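# The Shoe Shift 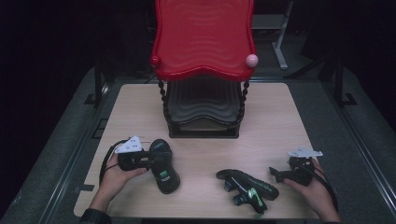
*Two shoes, two grippers, and the little red chair at the back of the board.*

I got to Skolstead a little before seven, which I was told was late. The returns building sits behind a tire place in Ralldale, and by the time I'd found the right door Pirjo Kettunen had a hairnet on over her braid and was already annoyed at a boot.

Skolstead takes back shoes that people bought online and didn't want. They come in by the truckload, usually in the wrong box, sometimes with a sock still inside (Pirjo has a shelf for the socks). For as long as the place has been open, the job has been the same: pull the pair out, stand it up, turn it over, check the sole, match left to right, box it, next. A good sorter gets through 1,000 pairs in a week and goes home with thumbs that don't want to open a jar.

Since March, part of the crew has been doing something different. They're teaching the job to a machine, and they do it by picking up shoes with a pair of hand-held grippers instead of their fingers. Every grab and every turn gets recorded, and the recordings go off to Triretti, the outfit that's building the sorting arms. I'd pictured people in lab coats! It's Elli Pelkonen in a sweatshirt, muttering at a sneaker that won't roll off its side.

"You have no idea how much your fingers do until they're gone," she told me. "Laces are the worst. Laces and anything with a floppy tongue."

She let me try. I'm going to say I was bad at it and leave out the details, except that I chased one loafer clear across the table and Jarmo Mäkelä, who runs the line, had to go stand somewhere else for a minute. Elli can set a pair side by side, toes to the back, in the time it took me to get hold of a heel. She says it took her two weeks before her shoulders stopped hurting. Your elbows want to float up, and you have to keep telling them no.

So what happens to everybody when the arms show up? That's what I came to ask, and I got a different answer from every person I asked.

There are 32 people on the floor. Skolstead has promised in writing that none of them will be let go in the first year, and the first 4 arms will go on the night shift, where the company has never been able to keep the benches full. Jarmo thinks that's a decent deal. He wants his people on repairs and grading, the stuff where you need to look at a scuff and make a call, and he's already got a cobbler coming in on Sunday to teach anyone who's interested.

Anneli Kemppainen is less sure. She's been sorting here longer than anyone, and before that she was at Ruotsalainen when they put in the automatic baggers. "They said one year there too," she said, and went back to her boxes. She signed up for the gripper work anyway. It pays an extra 40 cents an hour, and you get to sit down.

The sitting came up a lot, more than the money. So did the quiet. The recording table is away from the conveyor, and people who've shouted over that belt for years can suddenly have a conversation. Pirjo has learned that two of her coworkers have the same dentist.

What bugs her is the pace. On the line, a sorter who finds a faster way just does it, and the others copy her by lunch. At the table, she's supposed to do it the same clean way each time, and if she fumbles she flags it and starts over. She asked Pentti Lehtinen, who comes over from Triretti to collect the recordings, whether the machine would ever learn her trick of flipping both shoes at once.

He said to keep doing it and they'd find out. She's been doing it ever since, he told me, on pretty much every pair. When I left she was back on the line, and Elli had the grippers again.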